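Skip to entries

Vuminine writing desk: shared notebook

Tuesday, February 11, 2020

Leaflet job for Zoko (patient leaflet, oral rehydration for parents). Second draft back from the reviewer at Zillico overnight. 138 comments. Most are commas. A few are not.

Main thing: reading age still too high. Para two scored badly, mostly down to "gastroenteritis" four times in one paragraph. Swapped for "tummy bug" after first mention, kept the proper word once in brackets so people can match it to what the doctor says. Reviewer wants it out altogether. Not agreeing to that yet.

Word limit is 900, we're over. Cut the history bit, nobody at home with a poorly toddler at 3am wants it. Cut second paragraph on salts too. Still over. Trim the "when to ring" box last as that's the part that matters.

Sentence lengths. Went through by hand after lunch becuase the checker counts bullet points as one long sentence and gives a silly score. Split each bullet with a full stop before running it. Do this on the Mahlangu file as well, same problem there I think.

References: two dead links, one paper cited for something it doesn't say. It's a review of adults. Took it out, need a proper source for under-fives or the line goes. Have asked the library, no reply.

"Should" v "must". We've used both for the same instruction on pages 1 and 3. Picked "must" for the warning signs only, "should" everywhere else. Add to style sheet. (Style sheet is out of date anyway, still has the old rule on hyphens.)

Units: ml throughout, small m small l, space before. Found 80ml, 80 mL and 80 mls on one page!! All fixed. Teaspoons stay in brackets.

Invoice query, Zillico think the reviewer rounds are included. Contract says two rounds. This is round two. Check before sending anything.

To do
- source for under-fives line
- ring box, get it down to 100 words
- style sheet: must/should, ml, hyphens
- tell Zoko the draft will be a day late, ask for the Welsh deadline at same time
- back up the comments file seperately, last time it got overwritten

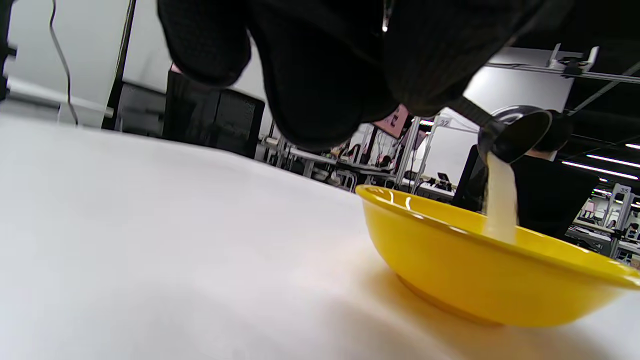

Pouring into the yellow bowl.

2 comments | 0 shares

This site uses cookies to remember your login. OK

Vuminine | Contact the desk | Back to top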